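Why Does Your Floor Have Lines In It?

Look down in the bathroom. Chances are you are standing on a lot of flat squares with thin lines between them. Grown-ups call the squares tiles and the stuff in the lines grout. It sounds like a grumpy fish.

A tile usually starts out as clay. Somebody digs it up, squashes it flat, cuts it square and bakes it in a very hot oven called a kiln. Please don't try this with the oven in your kitchen. A kiln gets far hotter than anything a pizza has ever met.

So why not make one giant tile and be done with it? Well, picture carrying it up the stairs. Picture the corner by the landing. Big thin slabs of baked clay also like to crack, and if your floor is a single tile, one crack means you need a new floor. With 500 little ones, you pull out the broken one and stick in another.

The lines have work to do, too. Floors swell a tiny bit when they warm up and shrink when they cool. Tiles jammed edge to edge would shove each other like kids in a lunch line.

Light surfaces and thin lines:

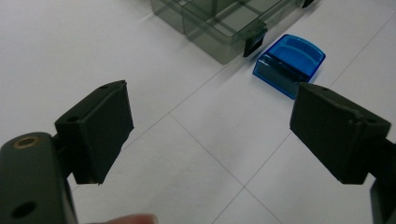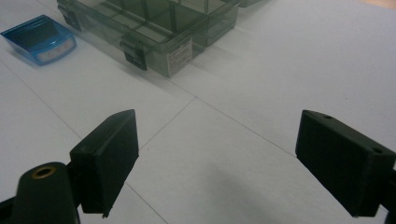

Daiane Leite wrote in to say that we had been much too kind to grout. She cleaned 62 lines of it with an old toothbrush one morning in March, she says, and by the end she would have been happy with a dirt floor and a goat. She also wants you to know that lemon juice is a bad idea, as the acid can eat into grout.

Fair enough. Most grout is a sort of cement with lots of tiny holes, and dirt loves a tiny hole. Some people brush on a sealer to keep it out. Other people choose gray grout and stop looking.

Try this: draw a floor on squared paper and slide every second row over by half a square. Bricklayers call that a running bond. Your pencil will call it a long afternoon.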